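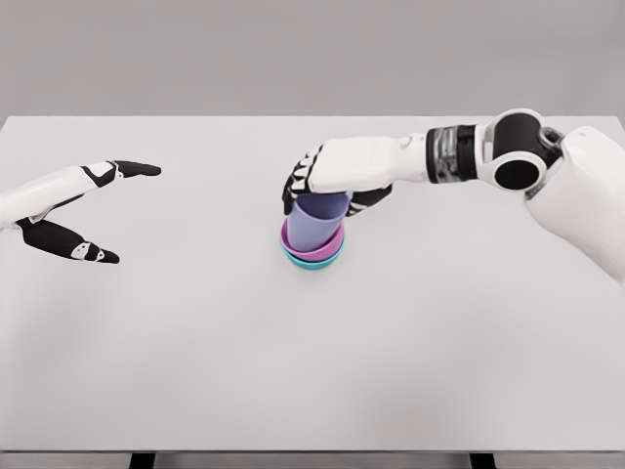 Backup job stops with "snapshot quiesce timed out" after datastore migration

Posted by tokovach_ops

Our organisation runs a nightly backup of a Windows file server hosted on a virtualization cluster. In April the virtual disks were moved to a new datastore, and the job has since stopped at the snapshot stage with the message "snapshot quiesce timed out". The backup product is Wistent and the guest has 100 GB of allocated storage. A manual snapshot taken without quiescing completes normally. What should be checked in order to restore application-consistent backups?

Reply from Brilau Support Desk

The message indicates that the guest operating system did not confirm a frozen file system within the permitted time. As an unquiesced snapshot succeeds, the datastore itself is unlikely to be at fault, and the investigation should begin inside the guest.

Please open an elevated command prompt on the file server and run:

vssadmin list writers

Every writer should report a state of Stable with no last error. Where a writer is shown as Failed or Timed out, restart the service associated with it and run the command again. A restart of the server will clear most writer faults, but should be scheduled outside business hours.

Next, run:

vssadmin list shadowstorage

Compare the used and maximum values for each volume. If the maximum has been reached, increase the limit or remove shadow copies that are no longer required under your retention policy. Please confirm with your records officer before deleting any copies.

Finally, review the Application log for VSS and VolSnap entries recorded at the time of the failure. If the guest tools are out of date, they should be upgraded before the job is tested again. Administrators are advised to test with a single manual job and to leave the nightly schedule disabled until that job has completed.

Reply from joseph_infra

Same error at our site. Turned out two jobs were set for 2:00 a.m. and both were asking the guest to quiesce. Moved one by 40 minutes and it has been fine.

Reply from Regional Systems Group

In addition to the advice provided by the Brilau Support Desk, we recommend examining disk activity on the guest during the backup window. Windows allows only a brief interval for writes to be held, and an antivirus scan or defragmentation task running in the same period may be sufficient to exceed it. On one of our servers, a full scan delayed the freeze by up to 20 seconds. The scan was moved to the early evening, and no change to the backup configuration was necessary.

Extending the timeout in the backup software is not recommended as a first measure. The interval enforced by the guest is separate and will continue to apply.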